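Forum Haushalt & Wohnen > Küche und Vorrat > Kartoffeln und Zwiebeln in der Mietwohnung lagern

Kellerlos_71
Beiträge: 171
6 Jul 2025

Hallo zusammen,
wir sind im Frühjahr umgezogen und haben zum ersten Mal keinen Keller mehr. Bisher habe ich im Herbst immer einen Sack Kartoffeln eingelagert und dazu Zwiebeln im Netz. Jetzt gibt es nur noch eine Abstellkammer ohne Fenster, die an die Küche grenzt. Im Winter sind da 16 Grad, im Moment 23.
Die Kartoffeln keimen nach zehn Tagen, die Zwiebeln werden unten weich. Wie macht ihr das? Kühlschrank scheidet eigentlich aus, der ist klein und voll. Balkon haben wir, Nordseite, überdacht.

Moorbirke
Beiträge: 1,879

Bei 23 Grad hält sich keine Kartoffel lange. Kauf kleine Mengen und gut. Ich hole im Sommer anderthalb Kilo und im Herbst dann mehr, wenn die späten Sorten kommen. Frühkartoffeln sind sowieso nicht zum Lagern gedacht.
Und trenn die beiden. Zwiebeln und Kartoffeln gehören nicht in dieselbe Kiste.

drei_toepfe
Beiträge: 455

Dem mit dem Trennen stimme ich zu, dem Rest nur halb. Ich habe auch keinen Keller und lagere trotzdem ab November zehn Kilo, und zwar auf dem Balkon in einer Holzkiste, die innen mit Styropor ausgekleidet ist. Obendrauf eine alte Wolldecke. Bei Frost unter minus fünf kommt die Kiste für die Nacht rein. Letzten Winter musste ich das viermal machen.
Sorte ist bei mir immer festkochend und spät, vom Hof in Nerkthorpe. Die aus dem Supermarkt sind meistens gewaschen und halten schlechter.

Kellerlos_71

Danke. Styroporkiste klingt machbar. Wie ist das mit der Feuchtigkeit? Schwitzt das nicht?

drei_toepfe

Ja, wenn man sie ganz dicht macht. Ich habe unten und an den Seiten Löcher gebohrt, 12 mm, und lege Zeitungspapier zwischen die Lagen. Das Papier tausche ich alle paar Wochen aus.

Lattenrost
Beiträge: 703

Ich würde die Kartoffeln nicht auf den Balkon stellen. Wir hatten das zwei Winter so und beide Male sind sie süß geworden. Unter vier Grad wandelt die Knolle Stärke in Zucker um, und beim Braten werden sie dann schnell dunkel. Auf einem Nordbalkon ist man im Januar dauernd unter vier Grad, da hilft auch die Decke nicht viel.
Für die Kammer: Tür einen Spalt offen lassen und die Sachen nicht auf den Boden stellen, wenn darunter ein Heizungsrohr läuft. Das war bei uns der Fehler. Das Rohr ging genau unter dem Regal durch und der Boden war dort immer warm.

drei_toepfe

Süß geworden sind sie bei mir auch schon. Eine Woche in die Küche legen, dann geht das zum großen Teil wieder weg. Für Püree merkt man es kaum.

Lattenrost

Für Püree vielleicht. Für Bratkartoffeln nicht.

Moorbirke

Zu den Zwiebeln hat noch keiner was geschrieben, also kurz, wie ich es handhabe:

1. Netz sofort aufmachen
Im Netz drücken die Zwiebeln aufeinander und die unterste fault zuerst. Ich schütte alles auf Zeitung und sortiere aus, was weiche Stellen oder grüne Triebe hat. Das wird zuerst gegessen.

2. Luftiger Behälter
Keine Plastikdose, kein Eimer. Von allen Seiten muss Luft rankommen. Ich nehme Drahtkörbe mit Gitterwänden, weiß, von Brirer. Hat der Korb einen geschlossenen Boden, kommt eine Lage Papier hinein. Höchstens zwei Schichten Zwiebeln übereinander.
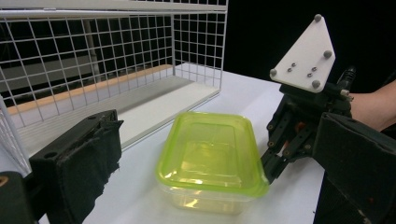 3. Trocken und dunkel
Bei Zwiebeln ist trocken wichtiger als kühl. 18 Grad in einer trockenen Kammer sind besser als zehn Grad in einem feuchten Keller. Neben der Spüle oder über dem Herd haben sie nichts verloren.

4. Einmal die Woche durchsehen
Dauert zwei Minuten. Eine faule steckt die Nachbarn an.

So halten gelbe Zwiebeln bei mir gut drei Monate. Rote kürzer, Gemüsezwiebeln deutlich kürzer.

suppenkelle_nord
Beiträge: 38

Zu Punkt 2: Draht finde ich für Zwiebeln in Ordnung, aber für Kartoffeln zu hell. Die werden grün, sobald in der Kammer öfter Licht brennt. Bei uns stehen Kartoffeln in einem Jutesack, der wiederum in einem Weidenkorb steht. Den Tontopf von Katayama hatte ich auch mal, mit Deckel und Löchern. Sieht schön aus, war aber viel zu klein für eine vierköpfige Familie und ist mir beim zweiten Umzug gesprungen.

Moorbirke

Richtig, bei den Kartoffeln nehme ich auch keinen Draht. War nur auf die Zwiebeln bezogen.

Kellerlos_71

Wir hatten die Zwiebeln tatsächlich im Netz an einem Haken hängen. Ich dachte, das wäre luftig genug. Sortiere ich heute Abend um.
Wie weit müssen die beiden auseinander? Die Kammer ist 1,20 breit, große Abstände schaffe ich nicht.

Lattenrost

Zwiebeln oben, Kartoffeln unten, dazwischen ein Regalboden. Mehr Platz habe ich auch nicht. Wichtiger ist, dass keine Äpfel dazukommen. Äpfel geben Ethylen ab.

suppenkelle_nord

Wobei man beim Apfel Verschiedenes liest. Meine Mutter hat immer einen Apfel zu den Kartoffeln gelegt, damit sie nicht keimen. Bei ihr hat das funktioniert, sie hatte allerdings auch einen richtigen Erdkeller.

Moorbirke

Das habe ich ausprobiert, zwei Kisten nebeneinander, eine mit Apfel und eine ohne. Nach fünf Wochen kein Unterschied, außer dass der Apfel schrumpelig war. Ich lasse es.

drei_toepfe

Ich hätte noch eine andere Idee für den TE: Frag mal die Hausverwaltung, ob im Fahrradkeller ein abschließbarer Schrank stehen darf. In der Siedlung Cistmont, wo meine Schwester wohnt, haben mehrere Parteien so etwas. Blechschrank mit Lüftungsschlitzen, Vorhängeschloss, fertig. Temperatur liegt dort das ganze Jahr zwischen 9 und 14 Grad.

Lattenrost

Das wäre mir wegen Mäusen zu riskant. Bei uns im Fahrradkeller liegt regelmäßig Mäusedreck in den Ecken. Wenn, dann nur mit feinem Gitter hinter den Schlitzen.

Kellerlos_71

Fahrradkeller gibt es, gefragt habe ich noch nicht. Schreibe der Verwaltung nächste Woche.
Bis dahin mache ich es so: Kartoffeln nur noch in kleinen Mengen und im Jutesack ganz unten, Zwiebeln aus dem Netz raus und auf den oberen Boden. Ob unter der Kammer ein Rohr läuft, weiß ich nicht, das merke ich wohl erst, wenn wieder geheizt wird. Die Balkonkiste probiere ich im November mit fünf Kilo aus. Bratkartoffeln gibt es bei uns sowieso selten.

drei_toepfe

Leg ein Thermometer mit in die Kiste, am besten eins mit Funk. Dann musst du nicht jedes Mal die Decke abnehmen.

suppenkelle_nord

Und die Kiste nicht direkt auf die Fliesen stellen. Zwei Leisten drunter reichen.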